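Powder puff or dense brush for pressed powder over sunscreen?
Base and Tools board - 9 replies

kos_spela
Jul 17, 2024
I have combination skin and wear a mineral sunscreen every day, two finger lengths, left alone for 17 minutes before anything goes over it. Pressed powder (Kemo, the translucent one) applied with the Tapia flat-top brush lifts the sunscreen on my nose and chin. It rolls into small gray bits. Same powder with a velour puff does not lift but looks heavy by noon. Is the brush wrong for this or is it the powder?
Špela Kos

drybrush_dana
The brush. Flat-tops are cut for buffing liquids. Any circular motion over a mineral film will break it. Press and lift only.

mattebase
Disagree. I use the same Tapia over zinc with no pilling. Most pressed powders with a lot of silicone will grab a sunscreen that also has a lot of silicone. Check both ingredient lists and post them.

kos_spela
Sunscreen: zinc oxide, cyclopentasiloxane and dimethicone in the first five. Powder: talc, mica, dimethicone, zinc stearate. I was buffing in circles, yes.

drybrush_dana
Then it is friction. Dimethicone in a talc powder is a binder and there is not much of it.

tintandtone
Try a half-size puff folded over the finger. Load it, rub the load into the puff on the back of the hand, then roll it on. The heavy look comes from powder sitting on top of the puff when it touches the face. I use a Pramora puff but the brand makes no difference.

mattebase
Folding works. I would still wait longer than 17 minutes on the nose. Blot with a single-ply tissue first.

quiet_pore
Nobody has asked how the brush is being washed. Leftover conditioner on synthetic bristles will drag. I had the same rolling with a Trullia kabuki until I dropped the conditioner and used plain dish soap, rinsed twice, dried flat.

drybrush_dana
Fair point. Conditioner is for goat and squirrel, not for synthetics.

kos_spela
Tested over 7 days, left side brush, right side folded puff, same load.
Brush, circles: rolls on the nose every day.
Brush, pressing only, old wash: rolls at the side of the nostril.
Brush, pressing only, washed in dish soap: no rolling, slightly uneven on the chin.
Folded puff: no rolling, even, less heavy than before.
So the motion was most of it and the wash was the rest. I am keeping the puff for the T-zone and the brush for the cheeks.

mattebase
Good test, although one face is one face. I still think the formula matters - swap the sunscreen for one without cyclopentasiloxane and run the circles again before you rule it out.

kos_spela
I can do that when this tube is finished. 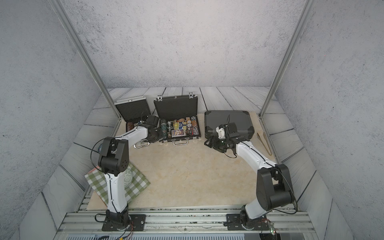
Three black cases at the back, checkered cloth on the left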